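Robot arm knocks the bowl when it comes down to grip. Class project, how do we fix it?

Posted by Archana Saxena, 30 November 2018
Topic: School and club robotics
Viewed 3,221 times

I'm in a two-person team for our automation class at Gurnley. The project is called Wulumach. The arm has to pick up pieces of food from one bowl on a table and drop them in a second bowl. We get marked on how many pieces end up in the second bowl in one run and on whether anything on the table gets moved.

The arm goes to the right place over the bowl. The trouble is the last part of the move. The fingers are open when it comes down, and one of them catches the rim and pushes the bowl sideways. After that every position is wrong for the rest of the run. We recorded 146 runs and most of the bad ones went wrong this way.

Our setup for the pick, with the gripper pointing straight down:
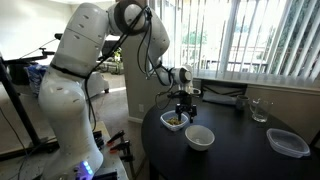 What we have tried

- Lowering the speed for the last part of the move. It still hits, only slower.
- Moving the pick point toward the middle of the bowl. Better at the start of a run, but when the middle is used up it closes on nothing.
- Putting tape under the bowl. The teacher said no tape.

We can't change the gripper. We can change the program and the layout of the table. The final demo is in March. Is there a normal way to do this?

Imtiaz Paul

You are opening the fingers too wide before you go down. Most people leave the gripper fully open because that is what the sample program does. Set the opening to a bit more than the size of one piece and leave it there for the whole approach.

Then do the move in two parts. First go to a point straight over the pick, high enough that the fingers are clear of everything. From there move only in the vertical direction. If your program goes from the last position to the pick in one move, the path can slant and the finger crosses the rim on the way in, even when the end point is fine.

For pieces near the side, turn the wrist so the line between the fingers runs along the rim and not across it. We used 9 fixed pick points in our project, each with its own wrist angle saved. It took an afternoon to teach them. A rounded square bowl needs more care at the corners than a round one, so I would skip the corners until the rest works.

Also check the tool length in your settings. If it is wrong, turning the wrist will move the fingertips off the point and you will think the angle is the problem.

Habibur Dewan

use a heavier bowl

Jamila Thambiah

Agree with Imtiaz on the vertical move. Two things to add.

Clear the table of anything you don't need for the run. The glass mug and the other mug are at the back, but if you start turning the wrist you should watch what the bracket on the side of the gripper does. Run each new angle once with the bowls taken away.

For the bowl getting pushed, have the program stop when the force goes over a limit, go back up, and try the next point. Ours allowed up to 2 tries per point before moving on. You lose a little time but the bowl stays close to where it was. Look in the manual for contact or collision settings, the name is different for each maker.

Archana Saxena

Thanks. The opening was at the maximum, same as the sample program. We will change that first and then teach the angles. Habibur, the bowls are given to us so we can't swap them.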